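Search this site Enter keywords Go
28th April
Pravesh Tshabalala and Unathi Rampersad

3. Felt surfaces and table noise in shared reading rooms

3.1 Why the tables

Most work on noise in small libraries starts with people talking. Ours did too, at first. But when we sat in the Molbridge reading room with the meter running, the peaks that stood out were things being put down. Cups, keys, phones, the metal ends of pencil cases. Talking was lower and went on longer, and readers told us they got used to it. They did not get used to keys.

So this section deals with table coverings only. Carpets and ceiling panels are in Section 4, doors in Section 5.

3.2 Rooms and readers

Two rooms. Molbridge is the older, high ceiling, bare boards, long tables with a hard varnish. Bostedlow is lower and carpeted, tables newer and lighter. Neither had any covering on the tables before we began. A third room at Satwood was planned but the heating failed and it was shut for most of the study, so it is left out here apart from one remark in 3.5.

Readers filled in a short slip on leaving. We gave out 200 slips across the two rooms and got 135 back that could be used. The rest were blank, or had been used for shopping lists, or answered only the question on opening hours. The wording of the slip is in the appendix. Question 2 was badly put ("Was it quiet enough or too loud today?") and we have not leaned on it.

3.3 The coverings

We wanted something a small library could buy and lay down without help. Cork was tried first and dropped, it crumbled at the edges and left bits in the books. Rubber smelt. Felt was what we settled on, in mats that could be lifted off for cleaning, laid straight on the table with no glue and no tape.

Colour was argued over more than it deserved. Bostedlow staff asked for green. Grey was chosen in the end as it was in stock in the thickness we needed, which was 3 mm. D'Souza's earlier work on school desks used a thicker felt and found writing on it unpleasant, the pen going through the paper, and we had the same complaint from a few readers even with ours. 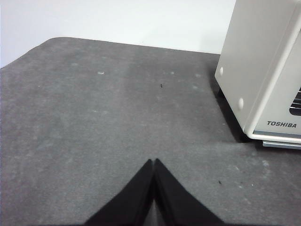 Figure 3. Grey felt-like mat on a tabletop, with scuffs and flecks on the surface.

Felt shows what lands on it. Pale lint in particular, and any dark speck. Staff at both rooms mentioned this before they mentioned noise, and at Molbridge the mats were being brushed every evening by the second week, which we had not asked for and had not allowed for in the costs. A stiff clothes brush did better than the vacuum. Rüegg (personal communication) says a lint roller is quicker but the sheets add up over a year.

3.4 What readers said

Of the usable slips, 27 mentioned the mats without being prompted. Mostly in favour. The commonest remark was that the room felt "softer" or "calmer", words we did not supply. Against that, several readers disliked leaning bare arms on felt in warm weather, and one moved her seat each visit to find a table without it. Laptop users had no strong view either way. People writing by hand did, see above.

There was a difference between the rooms that we did not expect. Molbridge readers noticed the mats far more than Bostedlow readers. The likely reason is the floor: with carpet already down at Bostedlow the room was fairly dead to begin with and there was less for a mat to do. We cannot seperate this from the tables themselves, which also differ.

3.5 Limits

The study was short. Reader numbers fall off after the exams and rise again with the weather, so a full year would be better. Nobody was asked about their hearing, and they should of been. Zwane's review makes this point about nearly all the reading room studies and it holds for ours as well.

Readers may also simply have put things down more gently once they saw a mat there. Possible, and no harm if so, but then the effect might wear off. At Satwood, where mats were laid before the closure and left in place, staff thought the old habits came back after a while. That is memory only, no readings were taken.

Wear over a longer period is not covered. Zacharopoulos lists costs for replacing felt in music practice rooms and these are used in Section 6, with the brushing time added in.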